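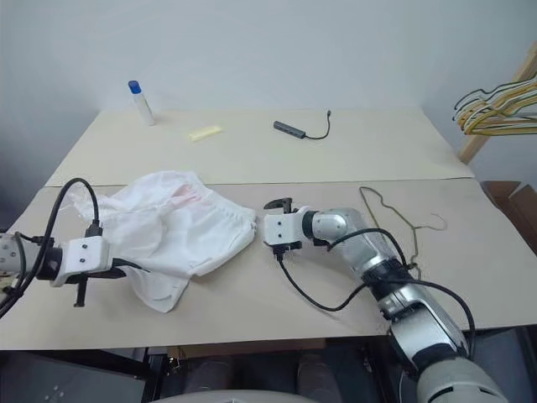
How to bring a two-arm folding station into a small laundry without wrecking the shift

These notes are for supervisors who have a folding robot arriving and a crew who will have to work next to it. They come from the first months at Skarngate, a commercial laundry with 18 people on the finishing floor. We fold and hang for guesthouses and a uniform supplier. Your numbers will differ but the order of steps should hold.

Step 1. Pick the work before you pick the spot

Write down every item type that crosses your folding tables in one week. We got 40. Mark the ones that are small, light in color and plain in shape. Start the robot on one of those. White shorts and similar pieces with an elastic waist are harder than they look. The waistband pulls the cloth into a bunch and the arms have to find an edge before they can spread it. If you begin with flat items such as napkins, the crew gets used to the pace first.

Step 2. Tell people which jobs change, and do it early

We told the crew in June, after the order was signed. That was too late. Two people had already heard from the delivery company. Hold the meeting before you sign, and bring a written list of tasks in three groups: stays with people, goes to the robot, shared. In our case:

Stays with people – sorting, stain checks, hanging, anything with buttons.
Goes to the robot – plain small items, one type per batch.
Shared – loading the table, clearing failed folds, restacking.

Put the pay rate for the shared tasks on the same sheet. It was the first question asked.

Step 3. Set the table

Use a plain, matte surface in a color you can tell apart from the cloth. If you join two panels, check the seam by hand. A lip will catch a hem. Keep the area in front of the arms for the garment being worked on. Hangers, bottles and sponges should go back to the rack or the shelf when a batch starts. Walk the arm cables with the power off and look for any loop that could drop into the fabric.

Step 4. Name one attendant per shift

The attendant loads, watches and clears. Do not give this person a second station in the first month. Ziad Tarawneh took our early shift and kept a paper log with three columns: item, what went wrong, what he did. The log was more use to the Grotex technician than the error screen was.

Step 5. Rotate every 45 minutes

Watching arms fold is tiring in a different way from folding. People told us their shoulders felt better and their eyes felt worse. We tried two-hour turns and the clearing got slow near the end. Swap with someone from hanging or sorting, so both get a change.

Step 6. Count failed folds, and leave people out of it

Our first full week had 267 failed folds. Most were waistbands and inside-out pieces. Record them by item type only. Patricio Toledo, our floor lead, took the attendants' names off the sheet after the second week – the logs got longer and more truthful straight away.

Step 7. Review the task list

Go back to the three groups from Step 2 once a month. We moved shorts from the robot to shared, then back again after a settings update. Sign off changes with the crew present and post the new sheet by the time clock.

If the arms stop mid-fold, press pause first and wait for the light to go steady before reaching in.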